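Visit report: Lillard toy and play equipment open day, Clollness site
04/01/2025

Purpose of visit

Lillard opens its Clollness building to buyers, play leaders and repair shops twice a year. I attended on behalf of Drillden, a toy-lending library with 3000 catalog items, of which the tabletop games are the part that wears out first. The previous open day, in September, was limited to ride-on toys and I did not go. The visit had three aims: to see how tabletop toys are stored and checked before they are put out, to compare pounding and whack-style games for the under-fives shelf, and to get spare-part terms in writing.

Arrival and layout

The building is a single-story former seed warehouse on the east side of the rail line. Parking is at the rear and is signed from the second gate only. I drove past the first gate twice. Registration is at a desk inside the loading door, where visitors get a paper badge and a floor plan. The floor plan was out of date: the packing area and the sample library have swapped places, and the restrooms are now reached through the packing area.

The ground floor divides into receiving, the check benches, the sample library and the play room. The group moved through in that order. The tour took longer than the time printed on the sheet, mostly on account of questions at the check benches.

Receiving

Incoming cartons are opened on a roller table and logged by item number. Each carton gets one of two stickers, green for shelf and orange for check. Anything with a battery compartment goes to check. Anything with a loose striking part, such as a hammer, beater or drumstick, also goes to check, whether or not it has electronics. Our own practice is to check only battery items, and I have noted the difference.

Check benches

There are four benches along the north wall with good overhead lighting. The procedure for a tabletop toy is written on a laminated card at each bench:

Battery door closes flush and the screw is captive.
No sharp mold line on any edge a child can grip.
Striking part survives a drop onto the floor mat from bench height, repeated 32 times.
Printed surfaces wiped with a damp cloth, then a dry one, and inspected for lifting.
All loose pieces checked against the small-parts cylinder.

The drop test is done by hand. Results go on a paper sheet, one line per item, and are typed up at the end of the shift. I asked to see a failed sheet and was shown one for a xylophone beater with a split head. The entry was clear and gave the position of the split.

The wipe test is the item most relevant to us. Our returns log shows that damage to printed artwork is the most common reason a tabletop game is withdrawn, ahead of missing pieces. Lillard uses a mild detergent solution and no alcohol. We have been using alcohol wipes.

Play room

The play room is set out with low chairs and cloth-covered tables, one type of toy per table. Visitors may handle the toys.

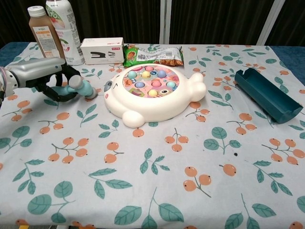

Whack-style games were the second aim of the visit, and I spent the largest part of the afternoon on them. The general design question is what happens to the target area under repeated striking: whether the targets are separate parts, how dirt is removed from the gaps between them, and how the artwork holds up. On the white animal-shaped game, seven round pastel balls are set into a circular printed surface, and the cartoon graphics continue into the gaps. For a lending library those gaps are the cleaning problem. A flat cloth tends to ride over the targets and leave the print between them untouched. A soft brush is needed, and brushing time has to be allowed for at check-in. The rounded body is easier, as a glossy shell with no square corners can be wiped in one pass.

The light blue mallet for this game has a short, barrel-shaped head, and I consider that a suitable form for small children. Long-headed mallets are harder to control and catch on neighboring targets. Mallets are also the part most often lost in our system. A game returned without its mallet is withdrawn until a replacement is found, and at present we substitute from a box of odd ones, with mixed results as to size.

Storage recommendations given on the tour were brief. Lillard keeps the mallet in a cloth bag tied to the toy and stores whack-style games face up, one layer per shelf. Stacking is discouraged as it marks the upper surface.

Sample library

The sample library holds 1547 items on open shelving. It is ordered by play type and then by age, with a printed index on the end of each bay. I found the index easier to use than our own, which is ordered by acquisition date. Pounding benches occupy two bays. Most are peg-and-hammer types and I saw nothing there that we do not already stock in some form.

One bay is given over to items from Alemneh, a smaller maker whose parts are distributed from Clollness. Their shape sorters have lids that come off without a tool, a useful feature for washing. The lids were stiff on the two I tried.

Spare parts

Mallets, battery doors and captive screws can be ordered singly. The minimum order for target balls is a full set for one game. Orders are by email with the item number from the underside of the toy, and a photo is requested where the number has worn away. Delivery terms were handed out on a printed sheet, copy attached to the office version of this report.

Actions for Drillden

Add striking parts to the list of items checked on arrival.
Stop using alcohol wipes on printed surfaces and trial a mild detergent solution on the tabletop shelf.
Buy soft brushes for the check-in desk.
Sew mallet bags, pattern to be agreed.
Order single mallets for the withdrawn games, item numbers to be collected first.

Practical note for anyone attending the next one: use the second gate, and bring a pen for the parts order form, as the desk ran out.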